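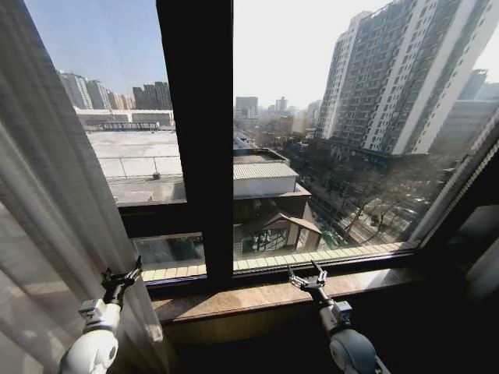
What does Skurkurside do?
We clean, adjust and dress windows in homes and small offices, and we take care of the curtains and the sills that belong to them.

About us

Skurkurside began in Tindton with one van and 2 people who had learned the work in hotels. At that time we washed only glass. Customers asked us often if we could also take down the curtains, and after one year this was half of our work. Today we have 3 teams, and last year we visited 1,529 homes and offices in the town and in the new quarter on the Claltenero side.

How we work

We begin with the curtain. A sheer curtain collects more dust than a heavy one, and it must be washed cool and hung again while it is still a little damp, so the folds fall straight. Then we do the frame, the glass and at last the sill. For stone sills we use only water and a mild soap. Vinegar is not good for polished stone, please do not use it between our visits.

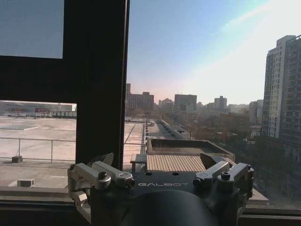

Many of our customers live on high floors, and they tell us they bought the apartment for the view. We understand this well. When a window looks over the whole city, every mark on the glass is in front of the houses, and dark frames like these show dust sooner than white ones. Where a thick bar divides the window, we clean the corners at the bar with a small soft brush before the glass is washed. We do not lean out of any window. What we cannot reach safely from inside, we leave to our partner firm Russo, who work with ropes and have their own insurance.

Prices and visits

You receive a written price before we start, and it does not change afterwards. Curtains are counted separately from windows. In September we have many requests, so please write to us early if you wish a visit before the winter.

Our office is in Tindton, next to the old post building.

Page updated 11/09/2026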